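Home | Columns | Kitchen & Table | Letters | Archive | About

We use cookies to keep you signed in and to see which pages are read. By continuing you accept this. Settings | OK

Keep the Mugs

By Venla Lindqvist

Last updated: 27 Nov 2022

The housing company that runs my building wants to take the mugs out of the shared kitchen on the ground floor. The notice went up by the elevator in June and the decision has been put off twice. Under the plan, the open shelf comes down, a locked cabinet goes up in its place, and people who want coffee either bring their own cup from upstairs or use paper ones from a dispenser supplied by a firm named Padico. I think this is a mistake, and I want to set out why in more detail than the comment form allowed.

The complaint behind the notice is a fair one. Mugs get left out. They get left on the table by the window, on the laundry room machines, on the stairs. A few have gone up to apartments and stayed there. The company says it replaced 14 of them last year and is tired of it. I have carried other people's mugs back to that kitchen many times and I did not enjoy it.

But look at what the company is proposing to fix. A stoneware mug of the plain kind we have costs very little. The company's own estimate for the cabinet, the lock, the dispenser and the first delivery of cups is 1,329 euros. The estimate leaves out the later deliveries, which will not stop coming, and it leaves out the bin. We would need a larger bin, and somebody would need to empty it more often than it is emptied now.

The money is the smaller part of my objection. The larger part has to do with what a mug does in a room.

A paper cup is made to leave. You fill it, put a lid on it if there is one, and walk out with it. It keeps no place for you. A mug is heavy enough that you do not want to walk far with it, and it has no lid, so you sit down. Once you have sat down you are in the kitchen with whoever else has sat down. I have lived in this building for six years and nearly everyone I know in it I know from that table. I did not meet them at the annual meeting, where people sit in rows and look at a budget.

Before I moved here I worked at Skuratetti, a small bindery that has since closed. We had a break room with a sink, one window and a shelf of mugs that nobody had chosen. They had come from homes and clearance sales. Two had no handles left and were used for pencils. When the bindery moved to the second site, the new landlord provided a machine with cups that dropped down from a tube. Within a month most of us were drinking our coffee standing at our benches. The breaks were the same length on paper. In practice they had disappeared, and the small problems that used to get settled over the table, such as who had the good bone folder or why a batch of boards had warped, now had to wait for the foreman.

I know that one bindery does not prove much. I have also heard the opposite case, made well by my neighbor Hideaki Takagi, who has been on the other side of this argument since June. His view is that a shared thing is only shared if people look after it. If six people wash up for the whole building, he says, then the mugs belong to those six and the rest are guests with bad manners. He would sooner have everyone bring down a cup from home, which is at least their own responsibility. He does not care for the paper cups any more than I do.

I take his point about the washing up. I don't agree with where he goes from there. People will not bring cups down from home. They say they will, and for the first week they do. Then one day they come in from the yard or the bus with cold hands and they have no cup with them, and going up to get one means going up, and once you are up you put your own kettle on. That is how a shared room goes quiet. The chairs are still there and so is the heating bill.

There is also the visitor to think of. The man who reads the meters sat with us in that kitchen for ten minutes last winter. So did a woman waiting for a locksmith, who turned out to be looking at an apartment and later bought it. Offering someone coffee requires having something to put it in. It is an old courtesy and a cheap one, and I would not like to live in a building that had arranged itself so that it could not be done.

I should say something about the mugs themselves, because the notice describes them as "mismatched and worn," as if that settled the matter. They are not especially mismatched. Most came from the same restaurant supply shop, Mussa, when the kitchen was redone. They are plain and pale, and thick at the lip. The glaze on some has fine gray lines inside where spoons have gone around. I don't consider this damage. A spoon leaves a little of its metal behind on the glaze, and it comes off with baking soda if it bothers you.

A thick plain mug has practical advantages. It holds heat longer than paper once it is warm. It does not tip when someone leans on the table. It can be dropped in a sink with other mugs and usually survive. You can see at a glance whether it is clean. And it gives you a decent look at what you are drinking, which matters more than people think. Coffee in a paper cup under a lid could be anything. Coffee in an open mug has a surface. It is dark, it moves a little, and it catches the light.
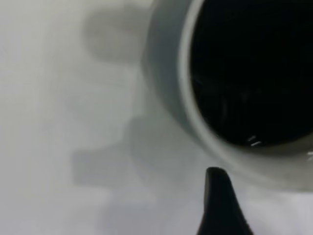
Photo: Marilham

A drink like that on a white table asks for very little else. I have read articles that claim you need the right beans, the right grind and the right water temperature before you can enjoy a cup, and I am sure those things help. Our coffee comes in large vacuum bags from whichever shop has it on offer. It tastes fine. What I would miss is the mug and the table under it.

So what should be done about the mess? I have four suggestions, none of them expensive.

First, put a tray in the laundry room. Most of the stray mugs end up there because people drink while they wait for a machine, and there is nowhere to set a cup down except on top of the dryer. A tray by the door would collect them, and whoever is going back to the kitchen can carry it.

Second, move the drying rack. At present it stands in the corner behind the microwave, and you have to reach over the microwave to get to it. People wash a mug, look at the rack, and put the mug down wet on the counter. The next person sees a mug on the counter and takes it for dirty. I have done this myself. Moving the rack to the left of the sink would cost nothing.

Third, have fewer mugs. This may sound odd coming from me. But the shelf is overfull, and when there is always another clean one to take, there is no reason to wash the one you used. Take a third of them away and store them for the summer party. People will wash what they need when what they need is in the sink.

Fourth, ask for the missing ones back. A short note through each door would do it, with no blame in it. I would guess that most of those mugs are at the back of someone's cupboard and that the owner of the cupboard has been meaning to bring them down. Leave a box by the elevator for a week so it can be done without anyone watching.

If all this is tried for a winter and the table is still covered in cups by spring, then I will accept that I was wrong about my neighbors, and we can talk about cabinets. I would still argue against the paper ones. Hideaki would too, and I have his permission to say so.

The company's reply to my first letter said that the kitchen is "a service space" and must be run like one. I went back and read the building's rules from the year it opened, which are kept in a binder in the office. They call it the coffee room. It was given the south window when that window could have gone to a storage unit that earned rent. Someone made that choice, and they made it so that the people living here would have a place to sit down together.

The meeting is open to all residents, owners and tenants alike, though only owners may vote. Tenants can still speak, and I hope they will, as they use the kitchen more than the rest of us. Written comments go in the gray box outside the office. Mine is already in there.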